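Prerniment bedroom set: data card and working notes

Maintained by Duangjai Chuensuk (collection) and Vichien Chantharasri (tooling and checks)
Release 3

Summary

Prerniment is a set of short demonstrations of bedroom work recorded with hand-held two-finger grippers. It covers picking up, moving, folding and bagging cloth items on and beside a bed. The set was made by room staff at Rattanakul, a serviced-apartment operator, during paid hours. It is used by Tidura to train a room-turn assistant that is meant to take over part of the clearing step before beds are stripped.

This card describes the data in release 3 and what the work has changed for the room staff so far. The second part is longer than is usual in a data card. The staff asked for it, and it will be kept up to date with each release.

Contents of the release

Accepted episodes: 846
Contributors: 16
Task groups: 3 (clear, fold, bag)
Episodes recorded before checks: 898
Licence: internal to Tidura and Rattanakul; research use on written request

An episode is one attempt at one task, from the first movement of the gripper towards the item until the fingers are clear of it again. Failed grasps followed by a second try are kept as one episode and carry the flag "retry". Episodes stopped by the contributor are kept only if the reason is written in the log.

Folder layout

episodes/ one folder per episode, numbered in order of acceptance
logs/ contributor notes, one text file per shift
splits/ train and test lists, divided by room so that no room is in both
rejected.txt episode numbers left out, each with a short reason

Earlier releases divided the splits by contributor. Results from releases 1 and 2 should not be compared with results from this one.

How the work is done

The contributor holds the gripper in place of using the bare hand and works on the bed as found. Rooms are not tidied first. Bedding may be half off the mattress, and other items may be lying on it. The target item is written in the shift log before recording, by colour and kind if the kind is clear, otherwise by colour alone ("dark red cloth").

The clear task begins with the fingers open and the item between or just beyond them.

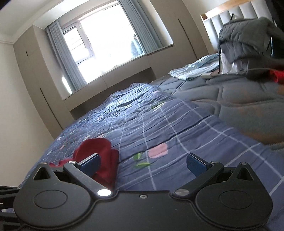 Cloth is the main difficulty in this set. A rigid object can be taken from either side with much the same result. A cloth lying on a quilt gives the fingers two layers to close on, and a grasp that is too deep takes the quilt as well. Contributors are asked to approach a raised fold where there is one and to close slowly. If the quilt lifts, open the fingers, move back and try again; mark the episode "retry" and do not smooth the bed in between.

Patterned bedding causes a second problem. The model in release 1 was drawn to printed flowers and dark stitching, and closed on them when no item was near. Plain and patterned bedding are now both present in the train and test lists.

Annotation

Each accepted episode has four labels:

target: the item as written in the log
surface: quilt, sheet, bare mattress or mixed
start: open fingers over the item, or open fingers short of it
outcome: moved, dropped, quilt taken, stopped

Labels are entered by the contributor and checked by a second person. Where the two disagree on outcome, the contributor's label stands and the episode is flagged "disputed". This rule came from the staff. The first reading had been done at Favard, by people who had never cleared a room, and it marked a good deal of ordinary handling as error.

Changes to the job

Before the project, a room turn at Rattanakul was done by one person from start to finish. The following has changed since recording began in May.

Recording shifts are separate from cleaning shifts. In the first weeks staff recorded during normal turns and fell behind, and the rooms left over were passed to the late shift. Recording now has its own hours and no room quota.

The gripper is tiring to hold. Contributors reported sore wrists when working across a wide bed, mainly when reaching for items near the middle. Work is now limited to short blocks, and the contributor may kneel on the mattress or walk round to the other side at any point. Episodes are not rejected for this.

Some staff do not wish to record and are not asked to give a reason. Pay for the two kinds of shift is the same, so that declining costs nothing.

Rattanakul has agreed in writing that no post will be removed while the assistant is on trial. Staff have asked what happens after the trial. There is no answer to record at this release, and the question stays open in the issues list.

Two contributors have moved part of their time to checking labels. The work is done seated, and both asked to continue. It has not yet been given a job title or a pay grade, and Duangjai Chuensuk is following this up with Rattanakul.

Checking a shift's episodes

1. Open the shift log and confirm that every episode has a target written against it.
2. Play each episode once at normal speed. Reject it if the target is never in view.
3. Confirm the start label. Fingers on either side of the item count as "over", even if the cloth spreads well past the pads.

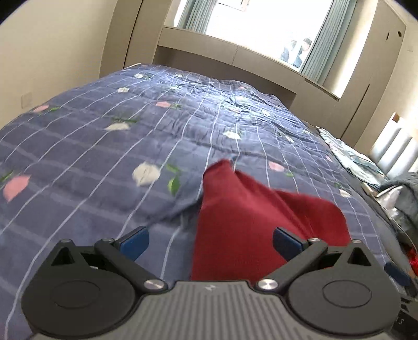

4. Confirm the outcome label. Do not guess from the next episode in the folder.
5. Add rejected numbers to rejected.txt and return the list to the contributor before the next recording shift.

Known limits

All rooms belong to one operator, and the furniture is much alike from one to the next. Daylight recordings are over-represented. Wet towels are missing altogether; they are planned for the next release, along with pillowcases.

Windows are often in view, and people outside may be visible through them. Requests for removal of an episode go to Vichien Chantharasri, who deletes it from the set and from all later releases.

The set should not be used to measure the speed or skill of individual staff. Contributor numbers are shuffled at each release and the key is not kept.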